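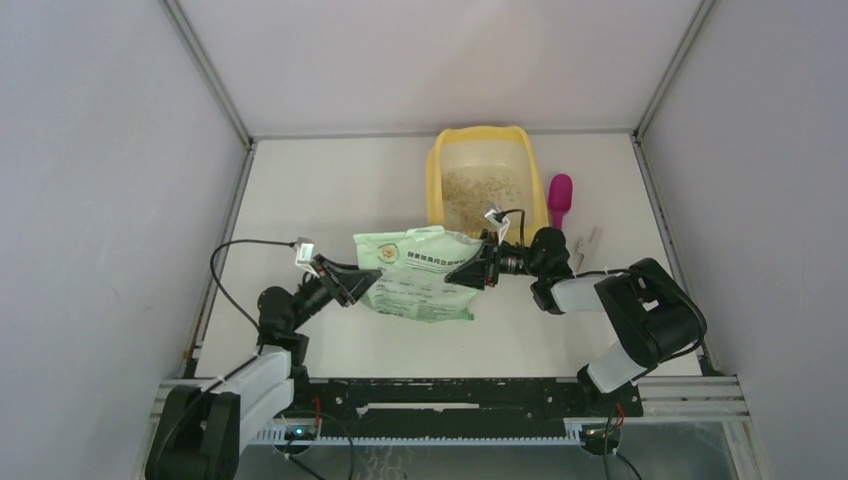
Folding plastic bags: speaker notes
Rhonda Dufour, household skills evening, March 2025

Start with the drawer. Ask for hands up: who has a bag full of bags at home? Keep my own hand up the longest. Mine lived under the sink at the Follska Street apartment and I couldn't shut the cabinet door on it.

Then tell them I love this topic! I really do. A plastic bag is such a slippery, crinkly, contrary thing to fold. A towel has weight and stays where you put it, but a bag puffs up, slides off and springs open again the second you look away. So we're going to slow down and learn it properly.

Part one, the table. Clear a flat space, wider than you think you need. Wipe it and dry it. A damp spot will grab the plastic and you'll be peeling it up all night.

Part two, getting it flat. (Pick up the big green one for this, people in the back row can see it.) Hold one end in each hand and pull gently outward, just until the deep wrinkles ease. Don't yank — thin bags stretch and then the edges never match. Lay it down, closed end toward you, and stroke the air out toward the opening with the side of your hand. Do it twice. Let them hear the noise it makes, it always gets a laugh.

Part three, the folds. Long side over long side, then again, until you have a strip as wide as three fingers. Press the air out after every fold. Now turn up the closed end into a triangle, and keep turning, corner over corner, until you reach the top. Tuck the last flap into the pocket. Toss the finished triangle to someone in the front row!

Pause here and let everybody try one. Walk around. Most people are too loose on the second fold, so look at that first.

Part four, sorting. Printed shopping bags in one box, thin produce bags in another, and anything torn goes out. In February I went through my whole stash with this method. It started as some 300 bags and went into 8 shoeboxes, which was far too many, so I gave most of them to the Sawatzky thrift store. They were thrilled to get them already folded.

If there's time: handles. Fold them down inside first, or cut them off if the bag is only going to line a wastebasket.

Questions. Someone will ask about rolling. Rolling is fine, but you'll need rubber bands. Spare bags are in the tote by the door, please take a few home to practice on.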